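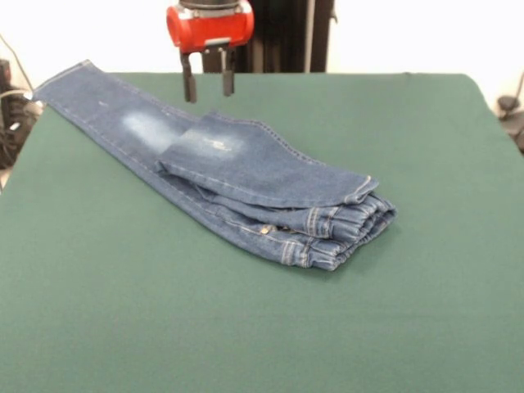
Blue denim jeans with faded patches and orange-gold topstitching.

Denim is a warp-faced cotton twill in which the lengthwise yarns are dyed and the crosswise yarns are usually left undyed. The weft passes under two or more warp yarns, producing a diagonal rib on the face. The outer side of the cloth is therefore mostly colored, while the reverse is pale. Denim is used mainly for trousers, jackets and overalls.

Yarn and dyeing
The warp is traditionally dyed with indigo, which does not dissolve in water. The dye is first reduced to a soluble form in an alkaline bath. Yarn is dipped, lifted into the air and allowed to oxidize, and the cycle is repeated until the required shade is reached. In rope dyeing, several hundred yarns are gathered into a loose rope before dipping. In slasher dyeing, they run side by side as a flat sheet.

Indigo stays close to the surface of the yarn and leaves a white or lightly dyed core. This effect is called ring dyeing. As the surface wears away the core is exposed, and for this reason denim fades unevenly along creases and at points of friction.

Weaving
Most heavy denim is a 3/1 twill, in which each weft yarn passes under three warp yarns and over one. Lighter shirting grades are often woven as a 2/1 twill. Right-hand twill, with the rib rising to the right, is the common form. Left-hand twill tends to feel softer after washing. Broken twill reverses the diagonal at intervals and reduces the tendency of trouser legs to twist.

Shuttle looms produce a narrow cloth with a closed edge, known as selvage. The Mokemby mill ran 162 shuttle looms at its peak and later replaced most of them with projectile machines, which weave a wider cloth with a cut fringe - a change that raised output but ended its selvage line.

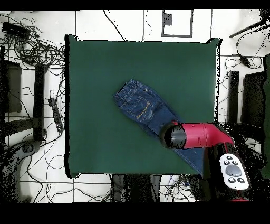 Finishing
Loom-state cloth is singed to remove loose fibers, then skewed to offset the natural pull of the twill. Sanforizing compresses the cloth lengthwise to limit later shrinkage. Unsanforized denim can shrink by up to ten percent on first washing.

Faded effects are produced by stone washing, enzyme washing, hand sanding or laser. The Plulteveo laundry processes over 800 garments per shift, chiefly with cellulase enzymes. Ozone treatment lightens the shade with less water.

Weight
Denim is graded in ounces per square yard. Cloth under 10 ounces is generally sold as lightweight, and cloth above 16 ounces as heavyweight.

See also: Chambray, Drill (fabric), Indigo dye, Twill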